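Against the wipe-clean everything

22/05/2025

Quick one, kettle's on and I've got 36 serviettes to iron before lunch. Yes iron. That's sort of the point.

Somewhere in the last few years we all decided a table should look after itself. Sealed, coated, wiped down with a spray and off you go. My neighbour Regula Stöckli bought a new dining table in Stelstead last May and the selling point, the main one, was that she'd never have to put anything on it. Never cover it. She was thrilled. I was a bit sad, to be fair, and couldn't say why until I was halfway home.

So here's why. A covered table is a table you've decided to do something at. Bare, it's a bench for the mail and the car keys and whatever came home in the school bag. Put a sheet over it, plain white, old bedsheet will do, and everyone in the house knows something's on. Dinner. Cutting out a pattern. Sorting the good photos. Doesn't matter what.

I grew up in Gurnell in a house where the cover came out for all of it. Mum had one for eating and one for work and heaven help you if you mixed them up. The work one had dye on it, and a scorch the shape of a boot. Loved that thing. Used it till it was rags and then used the rags.

Now the objections, I've heard them. Tullio Vitale told me over the fence that covering a table is hiding a table. He makes furniture so fair enough. But he also keeps four coasters within arm's reach at all times and watches you like a magpie if you put a mug down. Which one of us is relaxed at tea time, Tullio.

Second objection, the washing. All right. It's one more thing on the line. But you were doing a load anyway, and a flat sheet dries in no time if there's any breeze at all. Fold it while it's still a touch damp and half the ironing is done for you. Vasylyna Demchenko taught me that and she ran a guesthouse for years, so argue with her.

Third, it's fussy, it's old fashioned, who has the time. Takes a minute! Less if somebody grabs the other end.
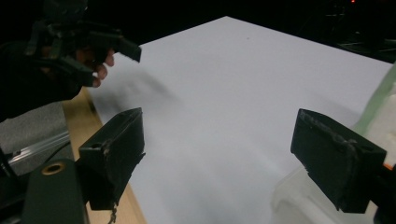
And white, I'd say, if you can stand it. People go for patterns becuase patterns hide things. I want to see the things. On white you find the dropped pin, the crumb, the tiny screw out of your glasses, straight away. Try that on a busy floral. I lost an earring on a floral for almost 50 minutes once and it was right in front of me, sitting in a daisy.

Also the light. A white cover in a dim room does more than a lamp, I reckon, and it costs you nothing if there's an old sheet in the cupboard. Don't buy one. The op shop has a shelf full, soft from years of someone else's washing, much nicer than stiff new ones that slide about and hold there creases from the packet.

Tamara Prokopenko wants me to say something about vinyl. No. Outside, fine, for the barbie. Inside it sticks to your elbows.

Anyway Regula came round for soup the other night and ran her hand along the cloth and asked where I'd got it. Cupboard, I said. She's coming back for the spare one when I've got the beetroot out of it.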